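The week of not throwing things out

December 27, 2025

The day after the day after Christmas is when I get ideas. Last year it was sourdough. This year I woke up on the couch with a blanket that smelled of ham and decided to deal with the bathroom cabinet, which I have moved through three apartments without ever really unpacking.

When I left Brasden I put the contents of the cabinet into a box. When I left Antal I put that box into a larger box. By the time I got to Grelley it had become a kind of inheritance from myself, and I put it under the sink and kept buying toothpaste as though I lived alone in the world with one tube.

So out it all came, onto bath towels, because I have seen what happens to a hallway carpet when an old bottle of self-tanner gives up. I don't remember buying self-tanner. I burn in parking lots.

The first thing I learned is that I am a person who never finishes shampoo. I get to the last inch, the inch that needs to be stood on its head and slapped, and I go out and buy a new one. Then I put the old one away for later. Later has been going on since before my last car. The last inch is apparently not good enough for me and also much too good for the trash.

The second thing is that hotels have a lot to answer for. I once spent 2 nights in Stusutov for a cousin's wedding and came home with enough body lotion to moisturize the bridal party. I hate that lotion. It smells like a lobby. I took more of it every time I passed the cleaning cart, with the face of a man who has paid for his room and intends to get it back in lotion.

There was also a vitamin period. I won't go into the vitamin period, except to say that one jar held 400 capsules and the seal was intact, so whatever was going to happen to my joints has been happening without assistance.

I did try to work out what the whole collection had cost me. I got as far as 1285 dollars, using prices I half remembered and a receipt stuck to the bottom of a jar, and then I stopped and made a sandwich. It's possible to know too much about yourself in one morning. For that money I could have gone somewhere warm in January and stolen a better class of lotion.

The rules, once I got going, were simple. If it had separated, it went. If I couldn't tell which part of the body it was for, it went. If I opened it and my eyes watered, it went, and I cracked a window. Sunscreen got its own ruling, as I found out that it carries an expiration date and that mine had been protecting me mainly in spirit for several summers.

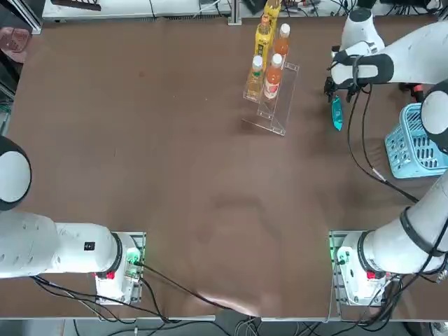

What I had not planned for was the sentimental stuff. There's an aftershave I wore for exactly one relationship and I'm not going to pretend I used it after that, or that I wore it well during. I unscrewed the cap and was immediately late for a movie in Antal, in a bad coat, in the rain. It stays. It isn't bothering anyone, and it takes up less room than the coat did.

The cough syrup does not stay. It was cherry once. I called the pharmacy to ask how to get rid of it, and the woman on the phone asked how old it was, and when I told her she said "oh, honey" and gave me the hours for the drop-off box. They're closed until Monday, so the cough syrup is spending the weekend in a grocery bag on the front door handle, where I can be reminded of my choices every time I go out for milk.

I now own a cabinet with visible shelves. They turn out to be a sort of yellow. I've combined what could decently be combined, which is to say two half bottles of the same shampoo are now one bottle, and I stood over the tub watching one drip into the other for most of a podcast.

This morning I washed my hair with the result and ran out of conditioner. I'm going to the store after lunch. They have the big ones on sale, 2 for the price of something, and I've got the space.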